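Operations Newsletter: Safety and Reliability

Folding Cell 4 Returned to Limited Service Following Grip Fault

Folding Cell 4 at the Escobedo garment returns center has been returned to limited service after a grip fault in December that stopped the line and damaged a number of customer garments. No employee was injured. The following summary is provided for all staff who work in or near the automated cells, including those on the night shift who were not present at the floor briefing.

The cell receives returned knitwear from the inspection tables, spreads each piece on the work surface, and folds it for repackaging. It had completed 3075 folds since its last scheduled service when the fault occurred. Shortly after 9 in the evening, the arm closed on a heavy sweater and began its lift. The controller recorded a secure grip at the first check and continued to report one after the garment had slipped partly out of the fingers. The arm then carried out the remainder of the folding motion with the fabric caught on one side only. The garment was drawn into the wrist joint, the motor current rose above its limit, and the cell performed a protective stop.

The attending operator pressed the emergency stop, placed a lockout tag on the cell, and notified the shift lead, as required by the site procedure. The garment was cut free by maintenance after power had been isolated.

A review was carried out jointly by the Escobedo maintenance department and Trelten, which supplied the cell and holds the service contract. The review found that the finger pads had worn smooth along the inner edge and that the grip check relied on finger position alone. With thin fabrics, this check is adequate. Thick ribbed knits compress and then spring back, and the fingers can come to rest at the expected opening while holding very little material. The Tatar control software treated that opening as a good grip.

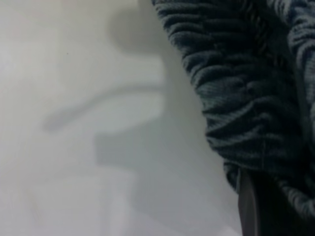 Ribbed knit fabric at the gripper, seen from the wrist camera. Folding Cell 4.

The wrist camera was already fitted to the cell but had been used only to locate the edge of the garment before the first contact. Reviewers noted that the fabric is dark and that shadows on the pale work surface can be mistaken for part of the garment when the contrast setting is too high. The setting had been raised in an earlier software update to improve the handling of light gray items. It has now been returned to its previous value, and Trelten has been asked to notify the site in writing before any further change of this kind.

Four corrective measures are in place. The finger pads have been replaced, and their inspection has been moved from the quarterly service to the weekly one. The motor current limit during the lift has been lowered. A second grip check now takes place after the garment leaves the surface and before the arm turns. Heavy knitwear is being folded by hand at the Bokance tables until the second check has been fully tested.

During limited service, the cell will run at reduced speed and will stop after every 10 garments for a visual inspection of the fingers and wrist. Operators are asked to record each inspection on the sheet posted at the cell gate. A sheet with missing entries will be treated as a missed inspection, and the cell will be held until the shift lead has signed for it.

Staff are reminded of the following rules, which apply to all folding cells:

Do not reach through the gate to free a garment, even when the arm is still. A protective stop does not remove power from the joints.

Do not restart a cell after a protective stop without the approval of the shift lead. Clearing the message on the screen is not an approval.

Report any garment that hangs unevenly from the gripper, whether or not the cell has shown a warning. Several operators told the review that they had seen uneven lifts in the weeks before the fault and had assumed the cell would correct them. None of these lifts had been entered in the log.

Damaged garments from the affected batch have been set aside and labeled. The customer service department will contact the brands concerned, and questions from clients should be forwarded to that department without comment.

Testing of the second grip check may take up to 9 working shifts. Results will be posted on the safety board outside the break room, together with the revised inspection sheet for Cells 1 through 4.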